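From: Aldana Pereyra
To: bench-surfaces list
Date: 26 September 2024
Subject: Re: foam board as a table cover

Privo wrote:
> We have had bare tables since January and small round items keep
> rolling off. Is anyone covering the top with foam board? What
> color, and does it need to be fixed down? Also looking for a
> basket that doesn't slide when you drop things into it.

White, matte, one sheet. We tried the glossy board from Pisari first and the overhead lights left a hot spot in the middle. Matte still shows soft shadows, but small items stand out against it and so does dirt. Wipe it with a barely damp cloth. Specks that don't come off get an eraser.
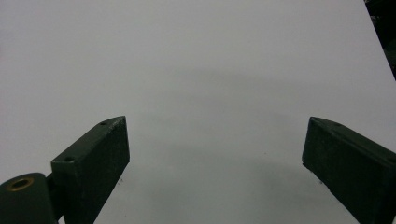
On fixing: two strips of double-sided tape along the far side, none on the near side. You want to be able to lift the board and clean under it. Ours does not reach the edges of the table, and I would leave it that way — a board that overhangs gets leaned on and creases within a week. We paid 398 for a pack of 16 at the Saavedra store. Priltia quoted 1231 for the same pack, delivered.

For the basket, go small, rectangular and perforated. The open grid lets crumbs and dust fall through, and you can see what is left at the bottom without tipping it. We keep it on the left half with the long side running left to right and leave the rest of the board clear.
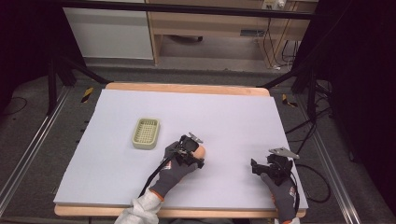 Sliding is mostly a weight problem. Four clear rubber dots under the corners fixed it for us. Don't use the felt ones, they make it worse on foam.

Rolling I can't fully solve. Set round pieces down and let go slowly. A thin bead of clear silicone along the near side of the board helps, but it collects lint.

Aldana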